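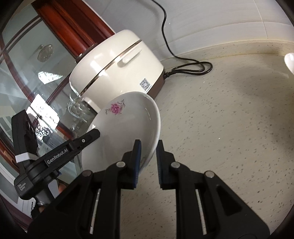 Last updated: March 4, 2026

The flowered bowls, and what to do with a set that is no longer a set

Posted by Elspeth MacLeish

I have been meaning to write about the flowered bowls for ages, and then my sister called last night to ask whether I still had "Mom's cereal bowls," and we ended up on the phone for almost 2 hours, so I suppose the time has come. I do still have them! Some of them, anyway. They're white ceramic, nice and thick at the rim, with a pink flower painted on the inside and those soft gray-green leaves trailing off to either side. You eat your way down to the flower. As children we took that very seriously, and whoever got to the petals first was allowed to announce it to the whole table.

Mom bought them in Merkwood, at a shop called Dodis that sold dishes in the front and lamps in the back. She went in for a lampshade and came home with a box of bowls on her lap (Dad was driving, and as she told it he didn't say one word until they were past the bridge). I've looked underneath for a maker's name and never found one I could read, so if anyone reading this grew up with the same pattern, please write to me. I would dearly love to find a few more.

The reason they've been on my mind is that I am finally sorting out the kitchen cupboards. When we moved to the house in Plernton I unpacked the dishes in one tired evening and put everything wherever there was a gap, with the firm intention of doing it properly by April. That was 7 years ago. The bowls went up on the top shelf behind the big roasting dish, so using one meant getting the step stool, and you can guess how often we used them. Meanwhile we were eating our oatmeal every morning out of some plain gray things I don't even like.

So down they came. I washed them all by hand in the sink with a soft cloth and not much soap. I'm careful about the painted part and I don't scrub at it, though I must say it has held up better than I have. For the dull marks that spoons leave, I make a paste of baking soda and water, rub it on with a fingertip, let it sit while I do something else, and rinse well. It doesn't get every mark. I've decided I can live with the rest.

Then there is the question of where they ought to live. Our counters are that pale cream with the gray and brown speckles, which hides crumbs beautifully, and I was tempted to just leave a little stack out by the bread box. My neighbor Mrs. Chávez keeps her everyday dishes out that way and it always looks so welcoming. I tried it for a week and kept knocking into them with my elbow while I was chopping onions, so now they have the low shelf to the left of the stove, stacked with a paper napkin between each one. I used to think the napkins were fussy. Mom did it with newspaper.

The gray bowls have gone in the donation box, along with 2 pie plates, a gravy boat I'd forgotten about, and the fondue pot (sorry, Aunt Jean). I still have the mugs to do, and the drawer with all the lids in it, which I'm putting off.

My sister wants one of the bowls, and of course she'll have it. I'm going to wrap it in a dish towel and carry it to her myself when I drive over in April. She has asked for oatmeal in it, with brown sugar, and she says she intends to announce the flower.

Recent posts
Mom's step stool gets a new coat of paint
A second try at the Merkwood plum cake
What I keep in the bread box
Curtains for the back bedroom, finally

Contact Elspeth | Copyright Elspeth MacLeish | Back to top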